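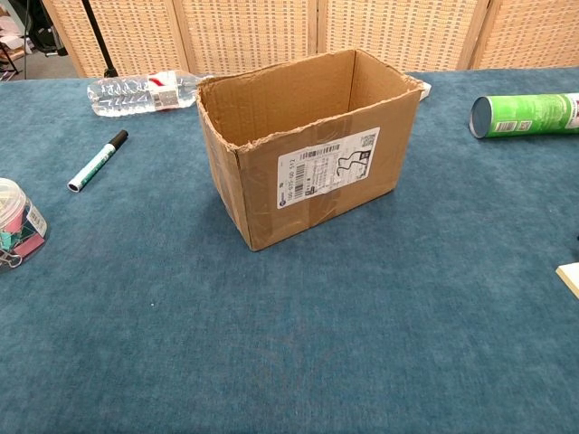
Senad Živković says he had been looking for a book like this for most of his working life, and that when the manuscript reached him he read the chapter on hospital visits twice before going back to the beginning. It had, he says, the patience of an older pastor talking to a younger one across a kitchen table, and he only wishes somebody had handed it to him in his first parish.

Brosalport Press is very happy to share the news that The Long Visit: Prayer and Presence at the Bedside, by Nikola Golob, will be published in paperback on 27th May. The book runs to 266 pages and will be sold through church bookstores, independent booksellers, and directly from our office in Drallton.

Those of you who have followed our little list over the years will know that we have a soft spot for books that come out of long practice, and this one certainly does. Nikola Golob spent the better part of a long ministry calling on the sick and the homebound in Drallton and the farm towns to the north of it, and kept notebooks all the while. The notebooks were never meant for print. They were full of hymn numbers, directions to farmhouses, the names of dogs, and now and then a page or two of hard thinking about what a minister is supposed to say to someone who has just had bad news. It was those pages, passed along to a few friends and then to a few more, that grew into the book we are announcing now.

The Long Visit begins with the plainest of matters: when to call ahead, where to sit, how long to stay, and what to do when the television is on and the family would like it to stay on. From there it moves, at an easy pace, into deeper water. There are chapters on silence, on reading the Psalms aloud to people who can no longer follow a sermon, on anointing, on confession heard in rooms with very little privacy, and on the visits that go badly. Golob writes with special tenderness about dementia, and about the old prayers that so often remain when a good deal else has slipped away.

Readers who like to see where an idea comes from will be glad of the middle section, which follows the care of the sick through Christian teaching from the early church to the present day. Golob draws on sermons, letters, and prayer books from several traditions (and is generous to all of them), and asks what today's ministers might take up again from the people who did this work before them. The tone stays friendly throughout, and no Greek or Latin is left without a translation.

"I wanted to write for the minister sitting in the car in the parking lot, trying to get up the nerve to go in," says Golob. "I have been in that car many times. I still am, some weeks, and I have found that a short prayer and a deep breath will generally get me as far as the front desk, and then somebody is kind to me, and then I am in the room."

At the back of the book is a collection of 60 short prayers for use at the bedside, set in larger type so that they can be read in dim light. They are arranged by occasion, with a section for the night before surgery and another for families waiting together. Congregations are welcome to copy any of these prayers for their own use, with our blessing and without writing to ask.

The first printing is 2,000 copies, of which 640 have already been spoken for by churches and seminaries that ordered ahead. We are grateful to every one of them! The cover and the inside pages were designed by the Đorđević studio, whose work will be familiar to anyone who owns our hymn companions.

A study guide for lay visiting teams will follow in June under our Allness imprint. It has discussion questions for each chapter and can be used over a season or in a single weekend retreat, whichever suits your group.

Review copies are available now to church newsletters, journals, and radio programs, and Nikola Golob will be glad to speak with reading groups and clergy gatherings, in person or by telephone. Please write to the publicity desk at Brosalport Press, Drallton, and tell us a little about your readers or your congregation when you do. We enjoy those letters very much and we answer them all, though it sometimes takes us a week or two.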